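The gripper that wouldn't let go: speaker notes
Talk for the Gonwood meet-up, May. Ariel Dimaculangan.
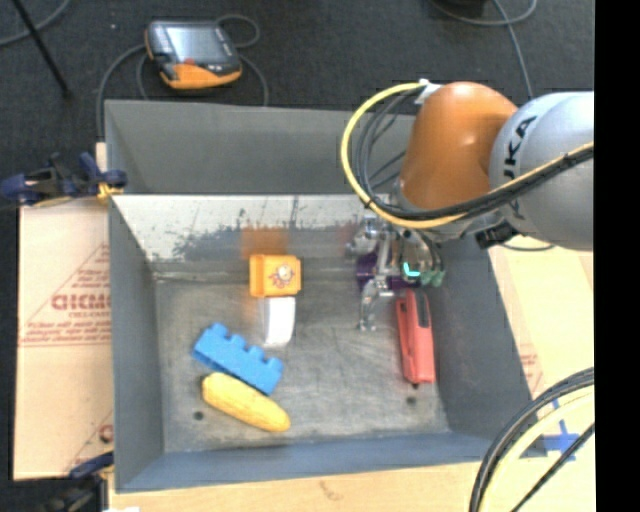

What went wrong? The gripper got the order to open, reported that it had opened, and stayed shut with the fingers against the floor of the bin.

Start with the job. Picking mixed things out of a metal bin, one at a time. Banana, stapler, toy brick, small box. Flat floor, sloping walls. The walls matter later.

Say early: no one was hurt. The damage was one finger joint and a long afternoon.

The run. Target was 1,000 picks with no one touching the arm. We got through some 200. Then a pick went down too far, the long finger pressed on the floor, and the joint bent past where it should stop. The arm felt the load and paused, as it should.

Then the mistake. Our recovery routine, which I wrote, did this:
Open the gripper.
Wait for "open" to come back.
Lift 90 mm.
Move to the home position.

"Open" came back straight away. The message meant the order had been received. It said nothing about where the fingers were. So the arm lifted with a jammed finger, swung for home and dragged the finger up the side wall.

Pause here. Ask who has code that waits for a reply like that. Usually plenty of hands.

Second fault, the cables. They run outside the arm in loose loops. On the way home one loop caught the rim of the bin and pulled tight. It didn't break. If it had, we would have lost the finger signal as well and probably blamed the cable for everything.

Why the stop didn't help. I was at the desk, and the handheld controller was on the floor behind the bin. To reach it I had to go round the arm. I used the wall button instead. That took me 8 seconds, going by the log. Don't make this funny, it was bad practice.

What we changed:
Recovery now reads the finger position and compares it with the order. If they differ, the arm stays put and calls a person.
Slower lift, with a lower force limit for the first part.
Cables tied closer in, checked at full reach before each long run.
Controller on a hook by the desk.

Still open: the depth error that started it. Egilsson thinks it's glare off the worn metal. I'm less sure. A matt liner is the next test.

Thank Gerkier for the spare joint. Questions, then tea.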